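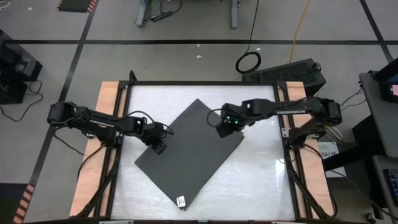 Splitting up our IT department and putting half of it on the plant floor: has anyone done this and survived?

Posted in: IT Management > Manufacturing and Industrial

limis_lurker wrote:
OK so I need some outside opinions because everybody inside my building has already picked a side. We make coated fabrics and acoustic panels, one main plant and a small finishing shop. 189 people total, 14 of them in IT including me. Until this June we were one team in one room upstairs with one ticket queue. Then our new operations VP decided that IT is "too far from the product" and now seven of us are being moved down to the floor and will report to the production managers, and the rest stay upstairs under finance.

I'm one of the ones going down. I don't mind the move itself (the coffee is better down there, seriously). What worries me is the data side. We have sensors on the coating line, the ovens and the slitters, and all of it goes into a historian that I've looked after for years. The plan says each line will "own its data" from now on. What does that even mean in practice? Do I still own the database? Who do I call when the oven feed drops at 2 in the morning?

Has anyone gone through this? How did you split it up?

gearbox_treasa wrote:
Went through the exact same thing at a packaging company, and I'd do it again tomorrow. Before the change, a line lead would put in a request for a scrap report by shift and it would sit in the queue for a month behind password resets and laptop swaps. After we moved, she walked over to my desk, drew what she wanted on the back of a work order, and had it before lunch. You learn so much just standing there! I'd been storing a "line speed" tag for ages without knowing that operators bumped it up during cleaning so the rollers would spin faster. Half our efficiency numbers were junk.

Get it in writing who owns the servers, though. We skipped that and it was ugly for a while.

oldpatchpanel wrote:
I'm going to be the grump. We did this and we're in the middle of undoing it.

Sounds great for the first few months, everybody's friends, reports get made in a day. Then you look up and every line has its own way of doing things. We had one group on Ikar for dashboards, another that bought Villca out of their maintenance budget and didn't tell anyone, and a third running the whole night shift handover from a spreadsheet with macros in it. Same plant! Three different numbers for downtime in the same Monday-type meeting, and all three people ready to fight for theirs.

And the security side, oh boy. Someone put a remote access box on the oven controller so the vendor could dial in. Our network guy found it by accident while tracing a cable for something else.

gearbox_treasa wrote:
That's a rules problem, though. You can sit people on the floor and still have one person who signs off on purchases and network gear.

oldpatchpanel wrote:
We had the rules. The plant manager outranked the person with the rules.

gearbox_treasa wrote:
Fair. Ours didn't, which probably helped a lot.

kandasamy_t wrote:
Hi all, Thirumalai here, I post more in the databases section but this caught my eye. limis_lurker, on "own its data," I'd push your VP for a definition before you move a single desk. When I've seen it work, the line owned the meaning and IT owned the plumbing. So the coating line decides what counts as downtime, what the tags are called, and what the alarm limits are. The central team runs the historian, the backups, the network and the user accounts. One historian. Please don't let them give you seven.

Also ask where the on-call rota goes. With 14 people you have a workable rotation. Cut that in half and you're on call twice as often, and I bet it isn't anywhere in the plan.

limis_lurker wrote:
It is not in the plan. I just went back and searched the slides for "on-call" and got zero hits. There is a slide with a picture of a bridge on it.

Thank you, the meaning/plumbing thing is really useful and I'm going to steal it. The downtime question is already a sore spot here, as it happens. The slitter crew doesn't count roll changes as downtime and the coating crew does, so the slitters always look like heroes.

moyni_d wrote:
Roll changes are planned stops. The slitter crew is right.

gearbox_treasa wrote:
Depends how long they take! If a change is meant to take five minutes and it takes twenty, the other fifteen should show up somewhere.

moyni_d wrote:
Sure, but it should show up as a slow changeover and get its own code. Lump it in with breakdowns and your maintenance people get blamed for something they can't fix. I've been the maintenance person, so yes I'm a bit touchy about it.

aisling_nofloor wrote:
Can I ask a dumb question from the other side? I'm in finance, I'd be in the half that keeps the upstairs IT people in the OP's setup. What happens to us? In every one of these stories the floor gets the good analysts and the office gets whoever's left, and then month end comes along and the cost report is late because the only person who understood the link between the production system and the ledger is now wearing safety shoes and working for somebody else.

oldpatchpanel wrote:
Not dumb at all, that was our exact situation. Ours was a guy called Daithí and everyone in accounts cried when he left the room.

limis_lurker wrote:
aisling, that would be me. I wrote that link. It's 65 lines of script and a scheduled job, and I'm fairly sure I'm the only one who has ever opened it. I hadn't even thought about month end. Adding it to my list, which is now longer than the plan.

kandasamy_t wrote:
Write it up now, while you still sit near the people who'll inherit it. One page: what it reads, what it writes, what it does when a batch has no cost center. Then have someone else run a month end with you watching and keeping your hands in your pockets.

flundasach_fan wrote:
Coming at this from a smaller place, just 2 of us in IT, so take it with some salt. We pulled in the Flundasach people for a few weeks to clean up our tag names before we gave the line leads any access, and that was the best money we spent all year. We had tags called TEMP1, TEMP1_NEW and TEMP1_NEW_USE_THIS. Whichever way your reorg goes, do the names first.

oldpatchpanel wrote:
You can do tag names yourself with a spreadsheet and a patient operator. No need to pay consultants for that.

flundasach_fan wrote:
With 2 people and a help desk to run? When? I'd still be on the letter C.

gearbox_treasa wrote:
I'm with flundasach on this one. We did it ourselves and it dragged on until people just stopped showing up to the meetings. If there's money, spend it there. And get someone from second shift involved, they know which sensors lie.

moyni_d wrote:
Every shift knows which sensors lie. Bring doughnuts and they'll tell you.

limis_lurker wrote:
Update, if anyone's still following. Sat down with the VP and one of the production managers, Áine, who I'd pegged as the main person pushing for all this. She wasn't! She mostly wants someone to answer the phone when the oven trend goes flat, and she's fine with the historian staying central. She was pretty blunt that she doesn't want to do anyone's performance review in a field she doesn't know.

So where we are now: the desks are still moving down. On-call stays as one pool with all of us in it. The historian, backups and network stay with the upstairs group on paper, and I split my time, mornings on the floor and afternoons on the plumbing. Purchases over a certain amount need a signature from both sides. Month end script gets handed over properly, aisling, I promise.

What we did not settle is who has the last word when a line wants a tool and IT says no. The VP said we'd "work it out as a team."

oldpatchpanel wrote:
Get that one settled. I mean it. Everything else on your list sounds better than what we had, I'll give you that, but that's the one that sank us.

aisling_nofloor wrote:
Splitting mornings and afternoons never holds up either, the mornings run until four. Block out your calendar. Thanks for the month end thing though!

limis_lurker wrote:
Calendar blocked. Asking for an answer on the tools question in the next meeting, and I'll post back here once I have one — could be a while, she's traveling.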